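Tank care and storage tips for people who vape at home

Most leaks and burnt tastes come from the same few things: a dirty O-ring, a coil that was never soaked, or a tank left on its side in a drawer. These are the habits we use at our own kitchen sink. They apply to refillable tanks with replaceable coils, such as the Julen and the older Clernau.

## Washing a tank

Empty the tank onto a paper towel, and put the towel in a bag before it goes in the trash. Take everything apart: drip tip, top cap, glass, coil, base. Set the coil aside. Coils do not get washed with the rest.

Fill a bowl with warm water and one drop of plain dish soap. Leave the parts in it for ten minutes, then rub the threads with a soft toothbrush you don't use for anything else. Rinse until the water stops feeling slick. A second rinse helps with menthol and cinnamon, which hang on longer than other flavors.

Put the parts on a clean towel overnight. Water trapped under the top cap will make the first fill spit. If you need the tank the same day, blow through the airflow holes and roll the base in a dry paper towel.

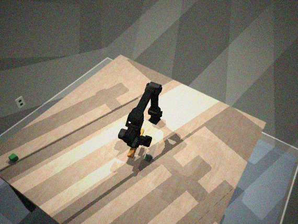 O-rings come next. Pull them off with a wooden toothpick, never a pin or a knife tip. Wipe each one and look for flat spots or small cuts. A ring that has gone flat will leak no matter how tightly you screw the tank down. Rub a tiny bit of e-liquid on the new ring before you seat it.

The Clernau takes two rings of nearly the same size. The thicker one goes at the bottom of the glass. Yesenia Bedoya keeps hers in a seven-day pill box marked with tape, and I have copied her.

## Putting in a new coil

- Put two or three drops of liquid on each cotton port.
- Screw the coil in until it stops, then no further.
- Fill the tank and let it stand upright for ten minutes.
- Start at the low end of the range printed on the coil.

If it still tastes dry, wait another five minutes before trying again. Turning up the power will only scorch the cotton.

## Spare batteries

Loose cells belong in a plastic case, one per slot. Don't carry them in a pocket with keys or coins. Throw out any idea of using a cell with a torn wrap until it has been rewrapped, and take dented ones to a battery drop-off.

I paid 175 cents for a two-cell case at Villca and it has lasted over two years.

## Storing liquid

Keep bottles upright in a cool cupboard with a door that locks, out of reach of children and pets. Nicotine liquid is poisonous if swallowed and can be absorbed through skin, so wipe up spills at once and wash your hands. Write the month you opened it on the cap. Mine from May has gone a shade darker and still tastes fine.

Don't reuse food jars or old eye-drop bottles. Somebody will mistake them for something else.

## Sticky threads

For a top cap that won't turn, wrap a wide rubber band around it and another around the base. Still stuck? Run the cap under warm water for half a minute. Consuelo Cárdenas wrote in to say a rubber jar opener works on the Skadalell, which has a very smooth cap. Pliers will crack the glass.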